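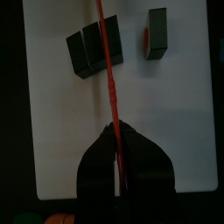
Three dark blocks side by side on a white board.

JORCOMBE, 15 May 2019 - The Clalleck Creation Fellowship will hold its next study conference in Jorcombe this October, with most of the program given to the question of where the Flood ends in the rock record.

The fellowship announced 16 speakers on Wednesday morning. Papers will be grouped into two sides, one placing the end of the Flood low in the geologic column and the other placing it near the top. Each side gets a full day, and a joint session follows on the last morning.

Elsa Sjögren, who is organizing the program, said the group had received 33 proposals, more than it could use.

"We turned down several good papers because they were on other subjects," she said. "People have been asking for a meeting on this one question for years, and we wanted to leave enough time for replies."

Speakers must send in their full text before the conference so that those on the other side can prepare written answers. The papers and answers will be printed together in the fellowship's journal, Dindus.

Among the topics on the list are animal trackways, fossil reefs, coal seams, and the spread of mammals after the Ark landed. One session will look at the Donnelly beds, a stretch of layered sandstone and shale north of town that both sides have cited in print.

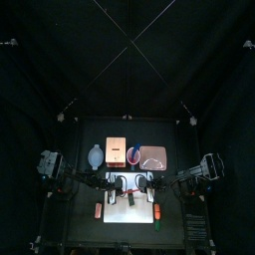

Two robot arms reach in over a black tabletop.

A bus trip to the Donnelly beds is planned for the day before the conference opens. Seats are limited, and walkers should expect steep ground near the upper quarry. Hammers will not be allowed on the site.

The main hall at Jorcombe holds 550 people. The last conference filled it on the opening night but drew smaller numbers for the daytime papers. Sjögren said evening talks would again be aimed at a general audience, with no background in geology needed.

The fellowship reports 3710 subscribers to Dindus. Subscribers can register first, and remaining places will go on sale to the public two weeks later. Students pay half price.

A full list of speakers and titles will be mailed with the next issue.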